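Tableware bench notes – bowls and dishes, sorting and stacking
Fri 14 June

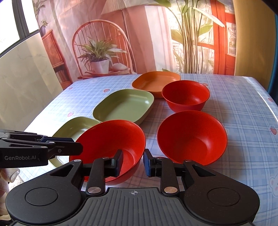

Notebook 11, p. 53

Plaid cloth on the table again, the one with the strawberries. Three red bowls, three rectangular dishes (one orange, two sage green). Shirin wants the same set kept for the whole series, so please don't swap in the spare bowls from the Lekport box.

Start layout is mixed on purpose. Green dish overlapping the orange one at the far end, second green dish mostly hidden behind the front left bowl. Roya asked for overlaps after the March entries, where everything sat too far apart.

Order for today: bowls first, nested, then the dishes stacked with orange at the bottom. Tried dishes first with Saeed and the bowls were in the way each time.

The cloth hangs over the right side and creeps when a dish is dragged. Lift, don't drag. Clips would help – Mahtab says there are some in the Gusero drawer, not checked yet.

Stopped at 40 layouts, target was 55. Remaining ones go to Hậu on the next bench day.

To do:
wash the bowls, rims get fingerprints
iron the cloth or at least fold it properly
ask Roya if the orange dish can start on top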